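Robotics Elective, Handout 9: Sorting plush toys with two arms
Idalina Calado, Wednesday group

Welcome back, everyone! Last time we got both arms homed and talking to the laptop (thank you for your patience with the Grorosow driver, I know it was painful). Now we get to the fun bit, which is moving soft toys on and off a three-level shelf. Pink goes on top, orange in the middle and magenta at the bottom. Same colour, same level, and that rule holds for every run you record.
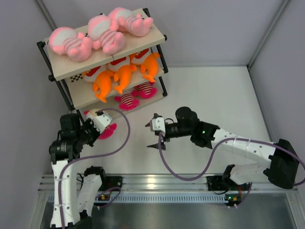 Please save each run in the Durkano folder under your team's name, even the ugly ones. I'd much rather see 32 messy runs than two lovely ones, and the marks for this unit are for your log, so write down what you tried and what you changed.

Picking up

Soft things are forgiving, but they squash and twist, so the spot you aim for matters a lot. I like going for a limb. It's narrow, it fits between the fingers, and you can close a fair way before the stuffing pushes back.

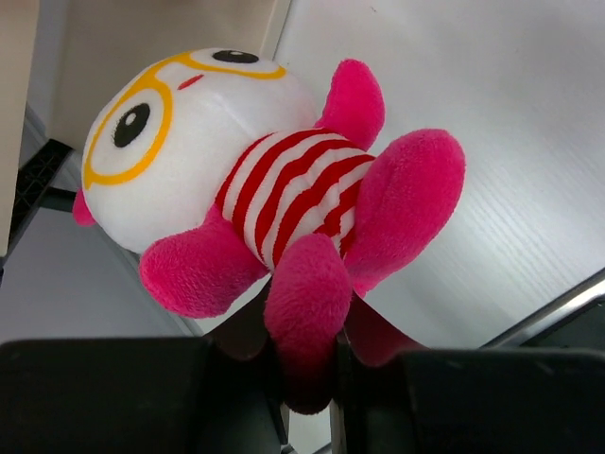 Once you're holding on, lift straight up before you swing anywhere. Teams in the Cartwright lab last February kept dragging toys sideways into the shelf posts, and we spent half the class re-zeroing joints. Slow is fine! Keep your other arm parked well back until it's needed.

Working on the bottom level

The lowest board is the tricky one, with the next board right over it. Come in low from the front, keep the wrist flat and watch your elbow.
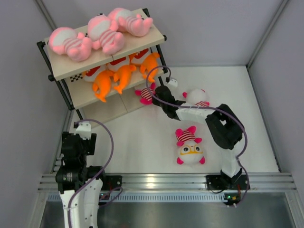

For next week

Read chapter 2 of the Grernamano notes and bring your gripper settings on paper.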